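TWO ARMS, ONE SHEET

The workshop at Prenbridge occupies a single long unit behind the rail yard. Martim Brandão and Benedita Frade have rented bench space there since January, and most of it is now taken up by a two-armed robot they assembled from a secondhand upper body and hands they rebuilt themselves.

The current job is a parts layout. Each component has an outline on the sheet, and the arms must place it there without disturbing its neighbors. Brandão wrote the planner; Frade handles wiring and calibration. The software, which they call Skaltel, logs every attempt. By 30 November 2020 the log held 870 runs, 291 of them completed without a stop.

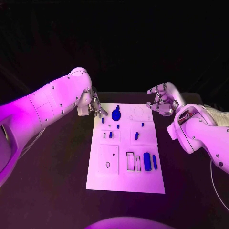 Both hands over the layout sheet, with the blue parts on and around it.

Most stops come from the small pegs. A finger closes a little off center, the peg tilts, and the controller reads the change in load as contact with the table. Frade's first fix was to lower the closing speed by 30 percent. It cut the tilting but lengthened each cycle by six seconds, and she has since restored full speed for the larger parts.

The arms share one work area, so the planner reserves space for one hand before it moves the other. Brandão considers this too cautious. "The left arm spends half its time waiting for permission," he says. His next version will reserve only the path of the wrist and fingers. Frade wants the forearm included.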